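Best tape for marking a table, no residue after one month?

trondotden
22 November 2025
Hello everybody. We are a small club for miniature games and we meet in a rented hall. For our winter campaign in December I must mark zones on the tables, and the marks have to stay for the full month. The tables belong to the hall, so I cannot paint or draw on them. Last year we used cheap beige masking tape and it left a sticky line on 4 tables. I spent a whole Sunday with a plastic scraper and cooking oil.

My question is simple: which tape can stay for one month on a varnished surface and come off clean? The zones do not need to be very exact. Please excuse my English, I write slowly but I read everything.

skeltura_492
Blue painter's tape, and buy a good one. Read the small print on the roll, it says for how many days it is clean. Some are for three days, some for 14, some for 60. People see that it is blue and think it is all the same tape.

sorrentino
I don't agree that it must be tape. For one month I would use thin elastic cord, fixed under the table with small clamps. No glue, no residue, and you can move the lines when the scenario changes. We did it for two winters.

skeltura_492
Cord moves each time a sleeve touches it. I tried it one evening and we had an argument about a border before the first turn was finished.

stevis
I am with the blue tape. My advice is to put the long lines first and the short ones after, and to press with a fingernail only at the crossings. I don't use a ruler for this.
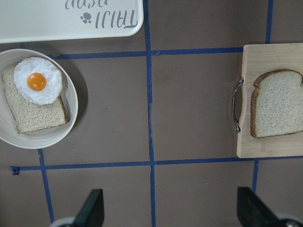
Blue tape on a brown surface. The line down the middle is a little wavy, but you can see which cell is which.

About the ends: fold a small piece of the tape under itself before you press it down. Then you have something to hold when you remove it. Pull slowly and low, almost flat against the table. If you pull straight up, you can lift old varnish.

trondotden
Thank you, this is very useful. The folded end I did not know. Does the tape become harder to remove if the room is heated? Our hall is cold in the week and very warm on Saturday.

stevis
Yes, warm is worse. Keep it away from the radiator side if you can. Also from the sun — two weeks behind a window did more damage on my table than one month in the basement.

sorrentino
And this is exactly why I say cord. Varnish on rented tables is often old and nobody knows what is in it. At least make a test under the table for one week before you put it everywhere.

trondotden
The test is a good idea, I will do it tonight. If it goes badly I will come back for the cord and ask you which clamps.

Thread viewed 2484 times

Comments from readers

For residue that is already there, try a hair dryer on low and then a soft cloth. Oil works too, but it makes a dark spot on raw wood.

I bought the 60 day type for a school hall floor and it came off clean after five weeks. The floor was 600 square feet, so I was quite nervous.

Sorrentino, what thickness of cord do you use? I see only 2 mm in my shop and it looks too thick for small figures.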